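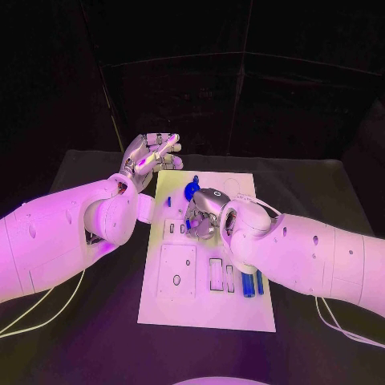
Please Stop Hiring the Magician as a Babysitter

I've been doing kids' parties and company picnics for a long time now, and I love it, I really do! But I have an opinion about how people book us and it's been building up since February, so bear with me.

A magic show for children is a show. It has a start, a middle and a big finish with (in my case) a very badly behaved rabbit puppet. What it needs is grown-ups in the room. Not all of them! Two or three would be lovely. Instead I get a mom waving from the patio door while 60 minutes of other people's kids climb into my prop case.

My friend Jarrah Nepia twists balloons, and she had it worse last winter. A company called Borkent booked her for a family day and told her to expect "a few" children. She tied 157 balloons that afternoon, mostly swords, and then someone asked why the line was so slow. She charges 160 dollars for a party. You do the math on that one, I can't bear to.

Alfie Crabtree thinks I'm being a grump and that crowd control is part of the job. He's a clown, he's six foot four, kids sit down when he looks at them. Good for Alfie! I'm five foot two and I work with silk scarves.

I raised my own price to 165 this year and put a line in the booking form asking for two adults to stay and watch. I lost one booking over it. Everybody else said sure, and the parents who stayed laughed louder than the kids did, especially at the rabbit. One dad asked me to do the rope trick again, slower, and he still didn't get it.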